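Against the Cable Drawer

January 29, 2026

Most advice on storing cables starts with the container. Buy a divided box, label the compartments, sort by connector, close the lid. I think this gets the order of operations wrong. A cable tangles because it is loose, and a loose cable will tangle in an expensive box as readily as in a shoebox. The unit of storage is the tied coil. Everything around it is furniture.

The mechanics are simple. A flexible cord with free ends, moved about in a confined space, tends to knot. The longer and more flexible it is, the faster this happens, and a stiff connector at the end makes matters worse by acting as a hook. A household drawer is opened and shut several times a day, and each opening shakes the contents. Tie the cord once at the middle of a flat coil and both conditions change: the effective length drops to that of the bundle, and the ends have much less freedom to pass through anything.

I tested this in a modest way. In October I emptied the cable storage in our office at Sirndale, where the shared stock had grown to 413 items, counting adapters. We sorted it on two benches over 3 afternoons. Until then it had been kept according to the Tresard scheme, a compartment system with printed labels that somebody had bought in good faith. The labels were accurate on the day they were printed. By the time I got to them, the compartment marked for display cables held network leads, two chargers and a roll of tape.

The failure was predictable. Compartment systems ask the person returning a cable to make a classification decision at the moment they least want to make one. A person with a meeting to get to drops the cable in the nearest opening. A tie asks for less. It needs six seconds and no knowledge of what the cable is for.

Color helps more than labels do, and I was slow to accept it. For years I regarded colored braided cables as decoration, priced accordingly. I now buy them on purpose. A dark red cable can be found in a bin from across a room, and it can be described over the phone. A black cable in a bin of black cables has to be pulled out and read at the connector. The Golura leads we ordered last year come in a good range of colors, and the retrieval argument alone would justify choosing them over plain ones. I would not extend this to assigning each color a function. We tried it, and the chart explaining the colors went missing before the cables did.

A word on the ties themselves. Twist ties fatigue and eventually break. Rubber bands perish and leave a residue on the jacket. Zip ties are too permanent for anything used weekly, and people overtighten them. A thin hook-and-loop strap is the right tool. We bought Saha straps in a pack of 700, which was too many, but the surplus means that no one hesitates to use one. The strap should stay on the cable when the cable is in use, threaded near one end. A strap left on the bench is a strap lost.

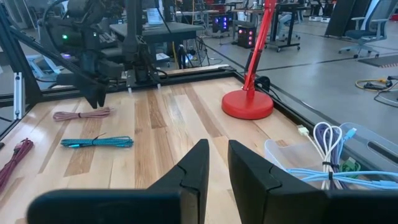

Does a tied coil still need a bin? It does once there are more than a handful, and a clear open bin is the best choice. You can see the contents from the side, there is no lid to discourage returns, and tied bundles can be lifted out one at a time.

The usual objection is that coiling damages cables. Tight coiling does. Wrapping a cord around the hand and elbow puts a twist into every turn, and a sharp bend at the connector is where most cables fail. The answer is to coil loosely, in an oval that follows the cable's own curve, and to place the tie at the middle, well away from both ends. A long cable should make a longer oval – adding turns to a small one only makes it harder to lay flat.

The second objection is that tying is one more chore. I accept that. It is a small chore paid at a predictable time, and the alternative is a larger one paid when a projector is waiting. At Sirndale the bin now gets a check at the end of each month, and anything found loose is tied and put back.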